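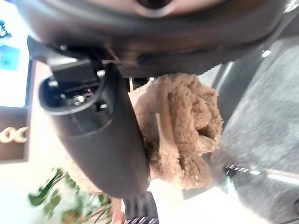

Bedham laundry corner, May

Welcome to my towel page! I've been slowly sorting the linens at our place in Bedham.

Tan terry cloth, all bunched up in thick folds. I love that nubby, loopy texture and the fuzzy edges, and the caramel brown goes so well with gray fabric.

I bought 8 towels at the Altley outlet last year and they're still my favorites. I fold them in thirds, then roll them (tag side in!) so they fit the narrow shelf. More colors coming once I get to the hall closet.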